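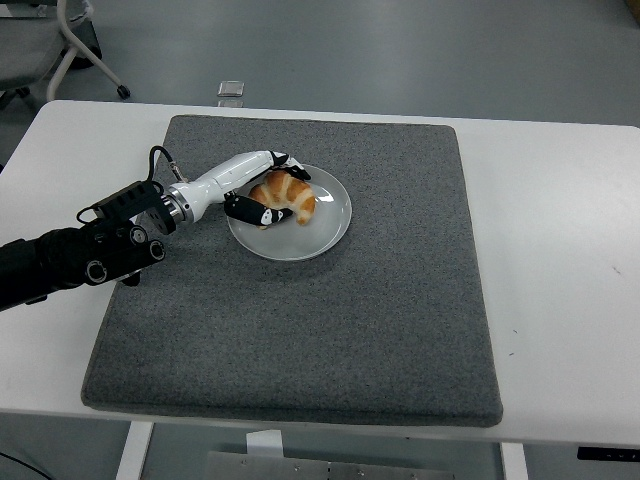
October, second evening of the Udero trial. I promised Ketsara I would write down what I think of the hand before Wayne Rowbotham's sales deck gets to me, so I'm doing it at the kitchen table with a bowl of soup. The offer is one arm with one hand, a license for their grasping software, and a support plan, leased by the month. Wayne calls it a pastry-ready package. What we had on the bench today was a single croissant on a white plate, on a gray felt mat, with the hand holding it from above and below, one finger arched over the top and the thumb along the near edge of the plate. I'll admit the grip looks good. It also looks like the cover of the brochure, and that is the trouble I have with it.

Our bakery does not make one croissant at a time. At Maes they come off the rack in trays, touching each other, some of them stuck at the tips. I asked Wayne what happens when two are stuck together and he said the software "handles clutter." I asked if I could see it handle clutter. He said that was in the next release. I wrote that down and underlined it.

Then there is the felt. I like the felt, it keeps the plate from sliding, but I don't have felt at Maes and I couldn't keep it if I did. We have steel, and flour on the steel. I asked to repeat the whole thing on a bare sheet pan tomorrow and Wayne said sure, a little slowly.

The numbers, so I have them in one place. The lease is 1,204 a month with the hand included. The support plan is another 211, and without it you don't get the software updates, so I can't see how anybody would call it optional. Replacement fingertips are sold as a set and he would not give me a price, only that they "last." Last how long, with butter on them? He is going to ask Cor Prins at the office. I have now been told three different things are with Cor Prins at the office.

Their data sheet says the hand was tested over 829 picks. I asked Rekha what she made of that, seeing she did the packing line at Tineck and has read more of these sheets than I have. She asked me how many of the 829 were food. I went back and looked and the sheet doesn't say. It doesn't say how many were dropped or crushed either. She thinks it's a decent hand sold by people who haven't stood in a bakery at four in the morning, and that I should ask for a month on our own floor with no fee before signing anything.

Cleaning was my other worry. There's a cable looping over the arm and into the back of the hand, out in the open, and plenty of little joints up the black part where crumbs would settle. I asked if it can be hosed down. No. Wiped down? Yes, with a list of approved wipes. Is there a sleeve or glove for it? Vonden makes one, sold separately, and he couldn't tell me if the grip stays the same with the glove on. Lies Mertens will have something to say about that when she does the hygiene review, and I'd like to be out of the room.

To be fair to Wayne, he never got short with me, and he let me choose which croissant we used. And I do keep thinking about Ketsara's wrists, and the boxes before the holidays, and how many people we've lost off that shift. If a machine could do the boxing – even slowly, even just the plain ones – I would want it. I'm not against it. I just don't want to pay 1,204 a month to find out it needs a clean plate and a lot of elbow room.

For tomorrow: bare sheet pan, a full tray, two stuck together, an almond one with the sugar on. Ask again about fingertips. Ask who comes out when it stops, and from how far away. Bring my own kitchen scale and check what flakes off onto the plate.

Soup's cold. Bed by nine if I can manage it.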